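*Review: the Kohlhase hand-held gripper kit, after six weeks of kitchen work*

I had the Kohlhase kit on loan for six weeks this summer, and I've been putting off writing it up, mostly because I kept wanting to go back and record one more thing with it. That probably tells you which way this review leans. I do have complaints, though, and a couple of them I feel strongly about, so please stay with me past the nice part.

If you've been reading these for a while you know our situation at Mesdale. We're a small group, we teach arms to do ordinary kitchen chores, and for years we collected all our demonstrations by teleoperation. I've never liked it. It's slow, it makes people's shoulders ache, and new students spend their first month fighting the controls before they give us a single run we'd want to train on. A gripper you can simply pick up and carry to the counter has been on my wish list for a long time, and when Songül Canpolat offered to lend us hers from the Judov lab I said yes before she'd finished the sentence.

## Setting it up

The kit comes with the fingers already mounted and the pads in their own little bag. The manual promises you'll be ready in 25 minutes. I took most of an afternoon (I'm a slow reader of manuals, and I stopped for cake), but Tainá Cordeiro sat down with it the next morning and beat the manual's time comfortably, so I'll give Kohlhase the benefit of the doubt.

The finger plates are flat and black and held on with hex screws. They feel sturdy, and I never had one work itself loose. The square markers on the fingers are what the software uses to work out how far the jaws are open, and you need to keep them clean. We wiped ours at the start of every session and once more after lunch, and I'd make that a habit from the first day.

The soft pads are my favorite part of the whole thing. They're bright orange and ribbed, and they give just enough when you close on something to make you feel you're holding it instead of pinching it. Curved handles are the test I always go to first, because so many grippers let them roll, and these pads did better with them than the hard fingers we've used on the arm all this time. I got quite attached to them! Songül has had to remind me twice to send them back.

## Using it day to day

Our task list was breakfast, more or less: bringing utensils to the table, taking toast out, putting things down next to other things without knocking anything over. It doesn't sound like much, but a crowded tabletop is where our old data was weakest, and I wanted to see whether people would move more naturally with the tool in their hand.

They did. Torben Sperling, who is left-handed and has grumbled through every piece of equipment we've ever owned, picked it up and went straight to work without a word. The trigger is fine in either hand. The wide lens takes in so much of the table that you rarely lose sight of what you're reaching past, and after a few days I stopped thinking about where the camera was pointing, which I can't say of the other one we tried last year.
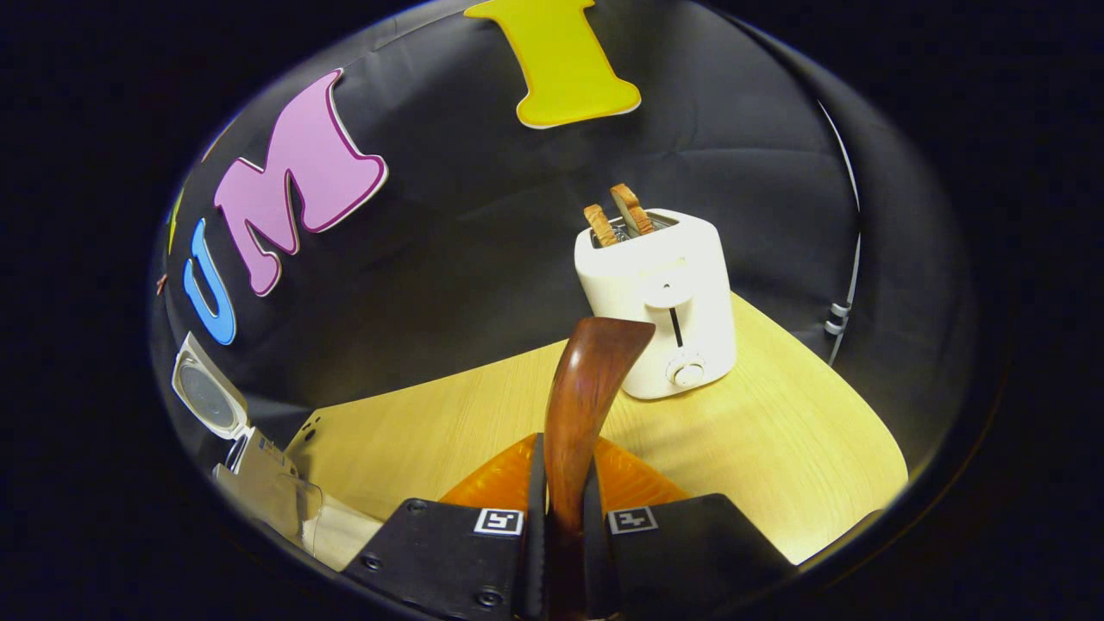
Do you need to own a robot arm before this kit is any use to you?

You can record, sort and replay demonstrations without one, and the software runs on an ordinary desktop computer. You'll want an arm with a matching gripper when it comes time to try out what you've trained, and Kohlhase sells the mounting plate for that separately.

By the end of July we had 400 recordings we were happy with, from people with very different amounts of patience. Tainá ran them through our usual checks and threw away far fewer than she normally does. I'm not going to wave that around as a scientific result – we changed the room and the task list too – but it made for a cheerful Tuesday meeting.

## What I'd like them to fix

Now the grumbling. The weight first. It's fine for a short run, and then at some point in the second hour your wrist starts to have opinions. We ended up switching people after every batch, and I'd suggest you plan for that too if you have enough hands. The balance is a little forward, toward the fingers, and a small counterweight at the grip would help a great deal.

Then there's the startup. Every time you switch it on you have to wave the thing slowly over the table so it can get its bearings, and this takes 60 seconds when it goes well. If you move too fast it starts over, with a beep I came to dislike very much. Orsolya Medve found that going in a lazy figure eight at elbow height worked nearly every time, so I pass that on to you with her blessing.

Plain surfaces gave us trouble as well. Tracking was happiest when there was something with a bit of color and shape in the background, and it drifted when we worked against a bare wall. The manual does mention this, on a page near the back. It belongs on the first one.

And the export tool! It'll write out your sessions in the company's own format with one click, and for anything else you're off into a settings menu where half the options have names only their author could love. I wrote to support and got a kind and very thorough reply from Lutz Grube, who told me which boxes to tick and said a simpler screen is on the way. I believe him, and I'd still rather you knew about it before ordering.

## Compared with the Jimdale

People will ask, so: the Jimdale is lighter and starts up faster, and if you only record at a desk for short stretches you might well be happier with it. Its fingers are hard plastic, though, and we dropped a lot of spoons. Its lens is also narrower, so you find yourself craning your whole arm back to get the table into view. For the sort of work we do I'd take the Kohlhase, sore wrist and all.

## Who should get one

I'd recommend it to any small lab or teaching group that wants plenty of everyday handling data and has more people than arms. If you work alone, borrow one for a long day first and see how your wrist feels the next morning. Order a spare set of pads along with it; ours were still in good shape at the end, but they're a separate item and the wait was longer than I expected when I asked.

Our own order went in last week, with the mounting plate and two sets of pads. Songül's kit is boxed up by the door, and the orange pads are in it this time.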